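Notebook, student manipulation project
Saturday, April 6, 2024
Entry: object set B, gripper closing limits, first full run of the scripted picks

Carried over from last session: wrist calibration was redone after the mount screws were tightened. The reprojection error is back to where it was before the bump. I have not touched the extrinsics since and nobody else should without writing it down here.

Aim for the day was to get the pick script (Lata) through set B on the desk without hand-editing the grasp poses. Set A was all boxes and told us very little. Set B has the pineapple, the kiwi, the apple and the two cubes. Stapler stays at the back as a distractor and is masked in the config. Papers stay as well, the segmentation has to cope with white on white sooner or later. 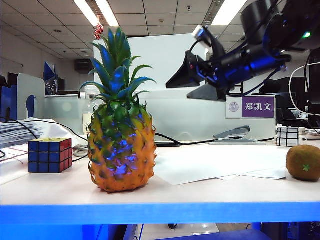 Photo: project notebook, bench camera

Pineapple. The artificial one is awkward for two reasons. The crown is taller than the body and the planner takes the bounding box of the whole thing, so the proposed grasp centre lands near the base of the leaves. Closing there bends the leaves and gives no useful contact. I added an offset that drops the grasp centre down the body by a fixed fraction of box height. Crude, but it gives a sensible pose on every view I tried. The second problem is the approach. From straight above the fingers meet the crown first, so it has to be a side approach, and the side approach runs close to the larger cube. Clearance was set to 800 in the old config, which is in tenths of a millimetre and not in millimetres as the comment said. Comment corrected.

Colour is unreliable on this object. The body is orange and yellow but picks up blue and violet light, and with the threshold method the mask comes back in two pieces with a hole in the middle. Switched to the depth mask for the pineapple only. The kiwi keeps the colour mask.

Run log, morning:
Run 109: first side approach with the new offset. Pose accepted by planner. Stopped by me before closing, wrist cable too tight.
Run 110: cable re-routed with more slack. Closed on body, lifted, held for the full count.
Run 111: same pose, slipped on lift. Force limit was still the set A value.
Run 112: limit raised one step. Held.
Run 113: held. Scales leave the pads unevenly loaded, visible in the current trace as a step after contact.

The step in the trace is repeatable and may be usable as a contact signal. Strazds (the logging script) only samples at the slow rate by default, so the shape of the step is not well resolved. Use the fast rate from now on and accept the bigger files.

Larger cube. No trouble. Blue face to the front, red to the right, fixed as the reference orientation so that the runs can be compared. Please put it back that way after use. The smaller cube at the back is out of comfortable reach and is there for the detector only. It gets reported as paper more often than as a cube. Left as is, noted for the report.

Kiwi. It sits too near the limit of the camera's view. When the mask touches the image border Lata drops the detection without a warning, which cost me most of an hour. There is now a line in the log when this happens. Either the object moves inwards or the camera moves back, and moving the camera means calibrating again, so the object moves. To be done next session together with new tape marks.

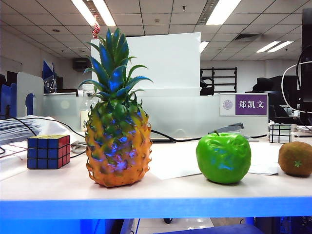
The apple went in to give the detector a third fruit between the other two. Surface is lumpy, so the fitted sphere comes out slightly large and the fingers open wider than they need to. No harm in that with the present spacing. The green gets confused with the green part of the pineapple when the colour method is used on both, which is another argument for the depth mask. Tried it on the apple too and the confusion stopped, but the short stem disappears from the mask. It does not matter for grasping.

Timing. Detection to planned pose takes 231 ms with one object in view and gets longer as objects are added. Most of it is the mask step. Claveo (the planner wrapper) reports its own time separately and it is small. No point in working on Claveo before the masks are sorted out.

Storage. Frames from today are in the Steltell folder under set B, 59 kept after removing the ones with my sleeve in them. File names follow the run number. Runs 109 to 113 have both the arm log and frames, the later ones have frames only.

Open points:
Fast rate as default in Strazds, then repeat run 113.
Move kiwi inwards, re-mark positions.
Offset for tall objects should come from the depth profile, not from a fixed fraction.
Check whether the wrist cable slack is still enough at full extension.
Written summary of sets A and B is due in August. The tables can be filled in as we go.

Force limit left at the raised value. Put it back before running anything from set A, the thin boxes will crush.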